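Faut-il vraiment un logiciel pour tenir le fichier de la paroisse ?

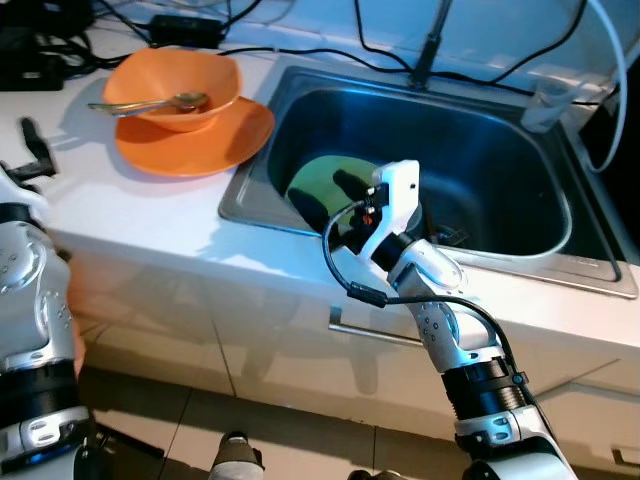
Halina Tomaszewski m'écrit qu'elle ne reviendrait pour rien au monde au tableur : depuis que sa paroisse utilise Stusitz, les reçus fiscaux partent en une matinée et les familles sont rappelées sans que personne n'y pense. Je la crois volontiers. Je remarque seulement que sa lettre parle des reçus et des rappels, et très peu des gens.

Chez nous, l'abonnement à Zaderard revient à 530 euros par an. On nous avait promis un annuaire à jour, un planning des salles, le suivi des dons. Au bout de 4 ans, l'annuaire contient plus de 3000 fiches, dont bon nombre de doublons, et trois personnes savent s'en servir. Les autres téléphonent au secrétariat, comme avant.

Je n'ai rien contre la comptabilité informatisée – il faudrait être fou pour refaire les additions à la main. Mais le module « engagement », qui attribue à chaque famille une note de 1 à 5 selon sa présence, me laisse perplexe. Krystyna Głowacki garde sa mère malade le dimanche. Elle est notée 1. Que doit faire le curé de ce chiffre ? Lui envoyer le courriel automatique prévu pour les « membres distants » ?

On me répond que l'option se désactive. Encore faut-il trouver où, et la prochaine formation n'est prévue qu'en avril. Je voudrais aussi savoir qui lit ces fiches, et ce qu'elles deviendront le jour où nous changerons de fournisseur. J'ai posé la question par écrit et j'attends toujours la réponse.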